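About Farina

Farina is a small nonprofit newsroom that reports on press freedom. We follow cases of reporters who have been sued, detained, denied visas or pushed out of their jobs over their work, and we stay with a case until it closes. Some have been open since our first year.

Annunziata Fontana and Leif Söderlund started Farina after the regional paper they both worked for shut its foreign desk. Caroline Kaijage joined as legal editor and reads every story before it goes out. Nives Monti runs the case archive, which now holds 1,009 files, all free to search.
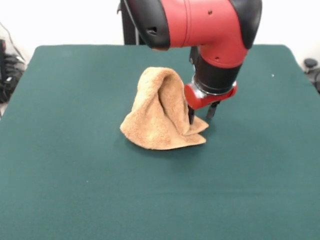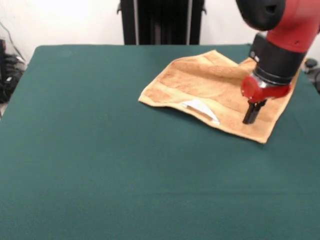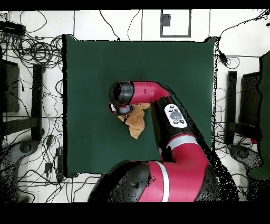
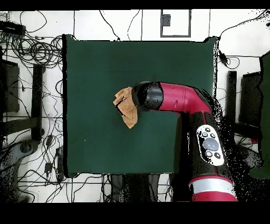

We do not take money from governments, political parties or companies we cover. Our income comes from 3,000 paying readers and a few grants, and we list every grant on our funding page. When a reporter asks for help, we send a short form, then call back on a secure line. Plenty of what reaches us is as crumpled as that tan cloth on the green surface — half a court order, a visa letter with no date, notes from a phone call — and Nives and Primo Rizzi sort it out before we write anything. We ask the other side for comment and give them 3 working days to answer.

Corrections go at the top of the story, with the old wording kept below. If you think we got something wrong, write to the corrections desk and say which line.

We publish in English and Italian. Other outlets may reprint our stories at no charge if they keep the byline and do not change the text. The next call for freelance pitches opens in October.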